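Nominations open for Latard's local favorites poll

Thursday, July 29, 2021

Nominations for this year's Latard Local Favorites are open as of this morning. Same deal as last time, mostly. You put up a business you like, the names with the most nominations go to the ballot, then everybody votes.

More than 200 businesses were put forward last year, a record for us. Coffee and pizza took the bulk of it. We'd like to see more from the Welison side of town, which had hardly any entries.
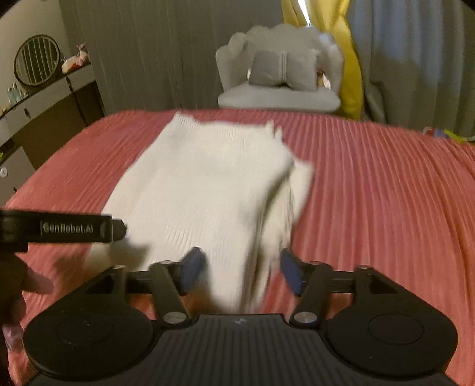 What's new

Two new categories: Best Place to Stay and Best Rainy Day Spot. Both came out of the reader survey in April. Best Place to Stay covers inns, B&Bs and weekly rentals, but the big chain hotels out by the highway are not eligble. Best Rainy Day Spot is wide open. Arcades, bookstores, bowling, whatever.

Best Parking Lot is gone. Sorry to the 6 people who nominated in it.

How to nominate

Use the form on our home page or fill out a paper slip at the visitor desk on Welison Street. One nomination per category per person. You need to fill in at least 3 categories or the form won't go through, so don't email us saying it's broken. Owners can nominate themselves. Staff too.

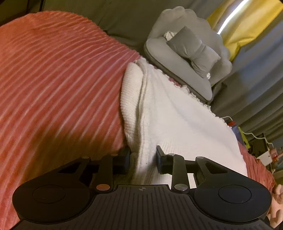
Spelling counts less than you think, we do check every name by hand, but please put the street if the place has more than one location. Jetura Bakery has two and last year we had to guess. Votes got split and they missed the final by a hair. Not doing that again.

Ballot goes up once the names are checked. Winners get the window sticker, a listing on the front page for the season and a spot at the Jetura Pier dinner. No cash prize, same as always.

Questions about eligibility go to the desk, not the comments please. Phones are are busy before noon, try later in the day.
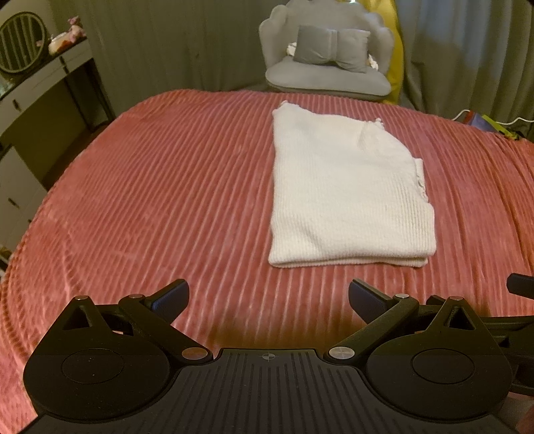 Hatice Güler writes: Glad to see a category for places to stay, finally. Can seasonal rentals get in if they're only open in summer? I'd put up Taşdemir House in a second, but it closes after Labor Day and I don't want to waste my one nomination.

Yes, seasonal is fine, as long as it was open this summer.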